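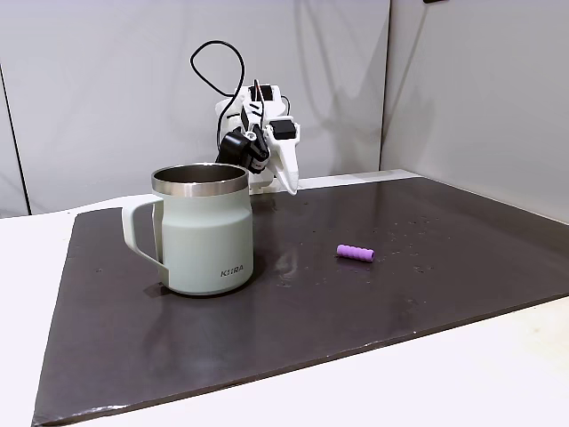 Water spots and crumbs on a glossy dark board - what do you clean it with?

Posted in: Home & Cleaning > Surfaces and Countertops
Print this page | E-mail this to a friend

I keep a smooth dark board on top of a white table and use it for coffee and snacks. Every crumb shows on it. I brush it off in the morning and by evening there are light specks all over it again, mostly toward the back. Water is worse. The drops dry into rings, and wiping them with a dish towel leaves streaks I can see from across the room. I have tried the Truvus spray and it made the streaks longer. The board came from a Flonari outlet with no care sheet, so I don't know what the finish is. Is there a way to keep it clear without buying more than 100 dollars of products?

tirano_kitchen

Stop using spray on it. Most sprays leave a film and dark gloss shows all of it. Get the crumbs off first with a dry soft brush, because if you push them around with a cloth you will get fine scratches. Then one drop of dish soap in a bowl of warm water, a wrung-out microfiber cloth, and go in straight lines. Second cloth, dry, right behind it. Takes me less than 15 minutes including the table.

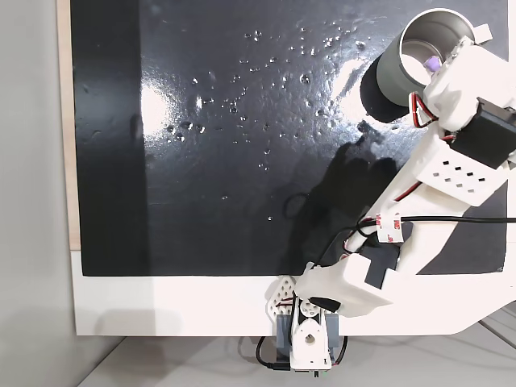

Photo: tirano_kitchen

Drops like these should be blotted. Lay the dry cloth flat on them, press, lift, and move to a clean part of the cloth. If you drag it you spread the minerals and get the smudges you are describing. For rings that have already dried, try equal parts white vinegar and water on a hidden corner first. Don't use vinegar if it turns out to be stone.

carhuamaca

Agree about the soap. I would add a coaster, even for an insulated mug. Mine drips down the side when I rinse it and I never notice until there is a ring.

Wash your microfiber without fabric softener too. Softener was my whole streak problem.

sevenspoons

just get a matte one

Last updated: September
Filed under: dark surfaces, water spots, streaks, microfiber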